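Clotinthorpe and Mesurholm Twinning Circle
Minutes of the July meeting, held in the upstairs room at the library, 7.15 pm

Floarea Gavrilă was in the chair and gave everyone a very kind welcome, particularly the two new members who had come over on the Mesurholm bus and found us in spite of the roadworks. Apologies were read out and the last minutes were agreed, with the spelling of "archipelago" put right.

1. The country fact sheets
Floarea reported that the sheets for the school packs are coming along nicely, and thanked all those who had given up their evenings to check capitals, currencies and dialling codes. We now have 112 sheets finished. There was a long and good-natured talk about whether each country's name should be given first in English or in its own language. Several of us felt strongly both ways - the Welsh speakers had a lot to say - and it was agreed to put the local name first, with the English name underneath in the same size of type.

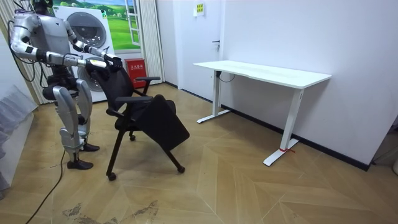
It was also agreed that countries with more than one official language should have all of them listed, even where this pushes the map on to the second page. Time zones will be given as hours ahead of or behind Greenwich, with a note about summer time where a country keeps it.

2. Printing
Krajewska have quoted for 800 packs, folded and stapled, and their sample was passed round and much admired. The blue of the sea was thought a little dark. Floarea will ask for a lighter one before we say yes.

3. Money
The balance stands at £3,038, which is almost what we had hoped for at this point in the year. Warm thanks to everybody who baked for the spring fair.

4. Any other business
A member asked whether islands that belong to another country should have sheets of their own. Carried over to the next meeting, as the library closes at nine.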